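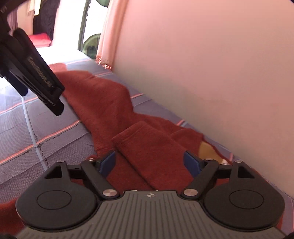 Section 3. Recording a task with the hand gripper

September – by Flynn Cartwright

Before you record with the Wondetti hand gripper, choose one task and keep to it for the whole set. For cloth tasks we advise a bed or a wide table. A red terry towel on a plaid blanket is a good first subject, as the color of the towel is easy to separate from what lies under it. Keep the two finger pads open while you approach the cloth, and aim for a thick fold that stands up.

1. Start the Ravov recorder and wait for the 2 short beeps.
2. Hold the gripper still above the cloth for 3 seconds.
3. Move down slowly, close the pads on the fold, and lift.
4. Complete the task without talking to other persons or changing your hand.
5. Open the pads fully and return to the start position.
6. Stop the recorder and write the task name in the log.

Note: One set is 80 recordings. You may divide it over several days – please use the same cloth.

Caution: Keep fingers and hair away from the linkage arms when the pads are closing.

Caution: Do not let a cable lie where you will pull the cloth.

Comments

ruawai_user: Step 2 was missing in the old version. My first set was rejected for this.

Pim: Is it allowed to use the left hand?

Flynn Cartwright: Yes, but for the full set.

Related
Section 2. Charging and pairing
Section 4. Sending recordings to Heltarcombe
Replacing the finger pads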